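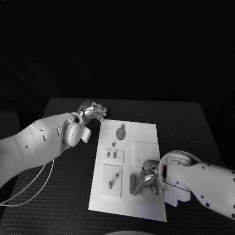

*Two-arm station with the small-parts board. The right hand is down at the lower right of the board.*

**To:** Truna data collection list
**Date:** January 30, 2018
**Subject:** Re: Board placement and the episode count for the first release

Colleagues,

Thank you to the Prondbridge site for the message quoted below. The Flikgate group has reviewed its points and replies to each in turn. Sites that have not yet begun recording on the small-parts board should treat this message as the working procedure until the written protocol is reissued in May.

> We have finished the first block of recordings on the small-parts board and have 178 episodes on disk. Before we continue, we would ask the list to settle three matters.
>
> First, the protocol says the board should be "placed squarely in front of the station." Our operators have been setting it down at whatever angle comes naturally. Is this acceptable, or must the earlier episodes be recorded again?
>
> Second, 29 of our episodes contain a failed grasp followed by a second attempt. We have kept them in a separate folder. Should they be submitted?
>
> Third, our operators differ on what the idle hand should do. Some hold it over the table near the board, and others draw it back out of view. The protocol is silent on this.

**Board angle.** The earlier episodes need not be recorded again. The word "squarely" was carried over from a draft written for a fixed mount and should have been removed. The board should lie flat on the table, within reach of both hands, and a slight angle is welcome. Please change the angle between episodes and leave it alone during an episode. A policy trained at Flikgate last year on a single board position did poorly as soon as the board was turned, and we do not wish to repeat that result.

**Failed grasps.** Please submit all 29. An episode in which the operator misses, opens the hand and tries again is of real use to the learning system, provided the task is completed in the end. Mark these episodes "recovered" in the label file. Episodes that end without completion should be marked "incomplete" and kept at the recording site. They will not be part of the first release, but we may ask for them later.

**The idle hand.** Both hands should stay in view for the whole episode. The idle hand may rest in the air above the table, fingers relaxed, clear of the board and of the other arm. Episodes already recorded with one arm withdrawn may be submitted with the label "single arm" — they will be held apart from the main set and used only for comparison.

We add several points that have come up at our own station.

1. The gray parts photograph poorly against one another when they stand close together. Operators should slow down when the fingers enter a cluster, so that the approach is recorded over enough frames to be learned from.
2. The dark backdrop and the dark table covering should be kept as they are. One site asked whether a lighter cloth might be used. A change of background is planned for the second release and should not be mixed into the first.
3. Cables should be led along the table edge and away from the board. Any episode in which a cable is touched by a hand should be discarded.
4. Each operator should record no more than 18 episodes in one sitting. The Dramani site has compared early and late recordings from longer sittings, and the late ones show shorter pauses and rougher contact with the parts.

On labeling, the list of permitted task names now holds 13 entries. It has been placed in the shared Truna folder beside the checksum tool. Please do not add names locally. Two sites have used "turn dial" and "rotate disc" for the same motion, and merging the two took considerable effort. Requests for a new name should be sent to this list with a short description of the motion and the hand that performs it.

Prondbridge also asked, in a separate note, whether operators may speak during recording. Sound is not stored, so there is no objection.

The upload area will accept the first block from Prondbridge as soon as the labels have been revised. The Dramani block is expected next. Sites that foresee a delay are asked to write to the list before uploading a partial block, as the import script does not yet handle a block that arrives in pieces.

With regards,
Data Collection Office, Flikgate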